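Speaker notes: The Ten-Minute Bed
Hindirside Home Skills evening, May, talk starts 7:15

(Slides are mostly pictures. Don't read them out. Slow down, drink water.)

Opening

Hi everybody, thanks for coming out. Before I start, hands up if you made your bed this morning. Okay. Now keep your hand up if you made it in a way you'd let your mother-in-law see. (Wait for the laugh. If it doesn't come, move on fast.)

I cleaned and turned over rooms at a small guesthouse for 12 years, and after that I started teaching other people to do it. I counted once, for a tax thing, and in my last full season I made 1,755 beds. I still don't love fitted sheets. So tonight I'm going to talk about the top half of the job, the part you see when you open the bedroom door: duvet, runner, pillows. The sheet talk was last time and the handout is by the coffee.

The duvet

People fight their duvet. I fought mine for years! I used to climb inside the cover with the corners in my fists, and my kids thought it was the funniest thing in the house. These days I lay the cover inside out on the bed, duvet on top, roll the whole business up like a cinnamon roll from the head end, flip the opening around the roll and unroll it again. (Demo here with the crib-size one. Practice at home first, last time I got it backward.)

Once it's in, grab the two foot corners and give it one big shake. Then lay it down and walk around the bed. Really walk around it. You can't see the far side from the near side, and that's where the lump always is.

Tucking is up to you. I tuck the sides on a guest bed and leave them loose on mine, my feet need to get out.

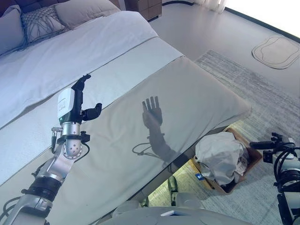 Notes by the speaker
Bedroom and linen trainer, Cerker Home Workshops

What I want people to look at is the foot of the bed. The runner is wide and pale gray, and it goes over the end and hangs down toward the floor. I like a wide one. A skinny runner looks like a scarf somebody dropped, and you spend your whole life straightening it. A wide one just sits there and covers a lot of sins, including the spot where the dog sleeps.

The color is nice and quiet too. White duvet, pale gray across the bottom, dark brown headboard up top doing the heavy lifting. If you have a dark headboard at home you can get away with very plain bedding, because your eye goes there first anyway. If your headboard is pale, or you don't have one, put the darker thing at the foot instead.

(Somebody will ask if a folded blanket counts as a runner. Yes! Fold it in thirds, put the folded edge toward the pillows, done.)

Pillows

Three pillows: light gray, then the gray one with the woven, netty cover and the fringe, then plain beige. I could talk about this for an hour and the Plovar people made me promise I wouldn't.

I'm a three-pillow person. I know the magazines say five or seven but every one of those pillows has to go somewhere at night, and in my house that's the floor. With three you can pick them all up in one armful. One of them gets to have some texture. The other two stay plain and let it show off a bit.

Fringe care, since it comes up every time: zip it into a mesh bag, cool wash, hang it up, and comb the fringe with your fingers while it's damp. Please don't iron it. I've done it. It was bad.

Beige next to gray, people get nervous about that. Don't be. Hold them up together by the window in the daytime and see if you still like them. If you only ever check under the bedroom lamp you'll get a surprise in the morning.

The rest of the room, quick version

Window: sheer white curtains and plenty of light coming through. Daylight is the best helper you'll get for this job, it shows every wrinkle. When I'm teaching I open everything up first and make the bed second.

Nightstand: brown wood, with drawers. My rule is that whatever can live in a drawer lives in a drawer. At my place the top gets a lamp, a glass of water and a book, and the book has to be one I'm reading. (Confess about the stack of cookbooks if the room is friendly.)

Floor: light gray. Pale floors show dark fluff and dark floors show dust, so pick your poison. Do the floor last! Shaking out a duvet over a clean floor is how I lost a lot of mornings.

Group exercise, 17 minutes

Pairs, one practice mattress per pair. Fontes is lending us the mattresses and they need to go back without coffee on them, so cups stay on the side table, please.

First go: duvet only, no talking. It's harder than it sounds.
Second go: duvet and runner, swap sides halfway.
Third go: everything, three pillows, any order you like.

Walk around while they do it. Don't fix people's corners for them, I always want to and it doesn't help.

Questions I usually get

How often do I wash the runner? Every couple of weeks, more if the dog's been on it.

Is it worth buying the expensive duvet? I paid 33 dollars for mine on sale and I sleep fine.

What if my partner won't make the bed? Last one out makes it. That's the rule at my house and I get up at 5:30, so you can work out how that's going.

Wrap up by 8:40, lights need to be off by nine. Leftover handouts go back in the blue folder.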